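About Skerader

Skerader is a small company for wooden block sets and the trays in which they are kept. We sell to kindergartens, to game clubs and to families, and we also repair and complete older sets which come back to us with missing pieces. The company was started by Radu Ene in Clavosgate, in a room behind a bakery, with one table and a borrowed saw. The table is still with us. The saw was returned.

What we do

Our first product was Jetis, a set of plain blocks without any paint. It is still the set that we sell the most. Later came Chege, which has colored pieces and a tray with a place for every piece. Many customers buy Jetis for the smaller children and Chege after one or two years, when the children begin to enjoy that each thing has its place.

We are not a large producer. In a good year we send out around 1000 sets, and each of them is packed by hand at a table. We have thought several times about sending this work to another firm, and each time we decided to keep it. When you pack a set yourself, you notice if a block has a rough corner or if the lid is bent.

How we work

The wood arrives already cut. In our rooms we sand the edges, check the size and sort the blocks by shade, so that one set doesn't have a very dark piece between pale ones. Sorting by shade takes patience, and new colleagues usually find it harder than sanding. A block is held upright and looked at on its flat face, then on its sides, and after this it goes to the tray or back to the sanding box.
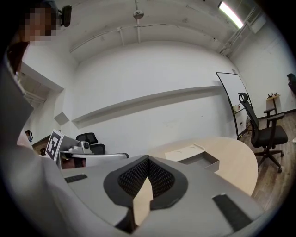

Our rooms

We moved to the present rooms in April, after the bakery needed its space. The walls are white and mostly bare, which is good for judging the color of wood. For packing and sorting we prefer tables with rounded edges, as two people can stand at them from any side and no corner catches the sleeve. We have office chairs too, but most of us stand when we work with the trays.

In the first weeks we had too many shelves and not enough tables. Now it is better. The shelf with the small parts is still not in the order we want, and Radu has promised to label it before the winter orders begin.

The trays

Customers write to us about the trays more often than about the blocks. A tray must be low enough that a child can reach in without turning it over, and the lid must close without force. We tried deep trays for Chege and we stopped, as the small pieces went under the large ones and were forgotten there. With a low tray it is possible to lay the lid flat on the table, put the base beside it and see at once what is missing. A small blue piece is easy to find again on a gray or a white tray. On a wooden table it is also not difficult, but on a carpet it is lost quickly.

If you want to teach children to tidy their set, we suggest to start from one corner of the tray and to continue along the edge. The middle can wait.
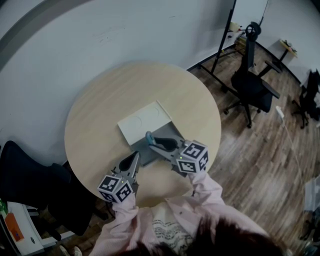 Can I order only one missing piece for my tray?
Single pieces are sent for all Jetis and Chege sets, also the older ones. Please write us the name of the set and the color or the length of the piece. If you are not sure about the length, put the piece next to it on a sheet of paper, draw around it and send us the drawing. We keep 400 spare pieces in store, and a piece that we don't have is made with the next batch.

Visits and contact

You are welcome to visit us in Clavosgate, but please write before you come, as we have no shop and the door is often closed when we are sanding. Schools can bring back a whole set for checking. This takes two weeks, and we return the set with a list of what was repaired or replaced.

Page updated 2023-11-08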